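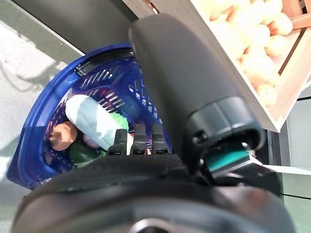 Dellus shelf liner, ribbed, for fridges and vegetable drawers

The liner comes on a roll and you cut it with normal kitchen scissors. The ribs lift the food a little from the shelf, so air can pass under it. One roll is 6 metres long and fits most home fridges.
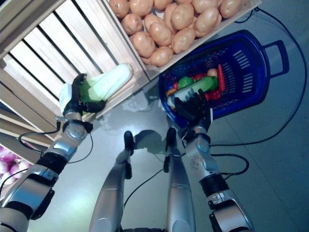

Please wash the liner before the first use, in warm water with a little soap. Do not put it in the dishwasher - the edges will curl.

Fitting

Measure the drawer at the bottom, not at the top, as many drawers are wider above. Put the ribs from front to back.
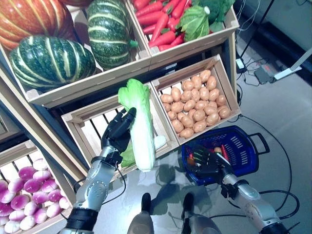 For heavy vegetables we advise the thick version, Dellus 200. It keeps its shape when the load stays in one place for a week. A napa cabbage, with that thick white base, is best laid on its side along the ribs. Leeks can lie in any direction.

Colours: white, grey. Delivery in roughly 11 days, and orders placed on Friday leave the next week. 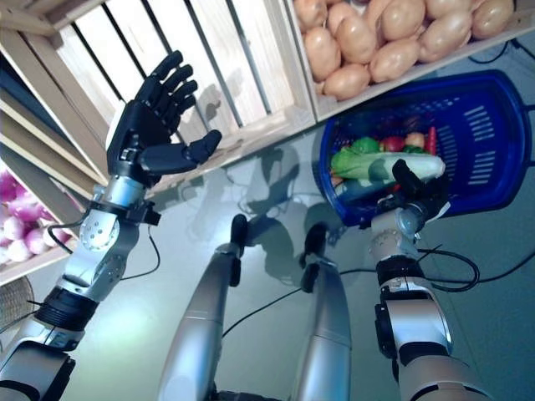
Cut pieces cannot be returned. For questions about sizes, write to Karlijn Nijs at our Birnine shop.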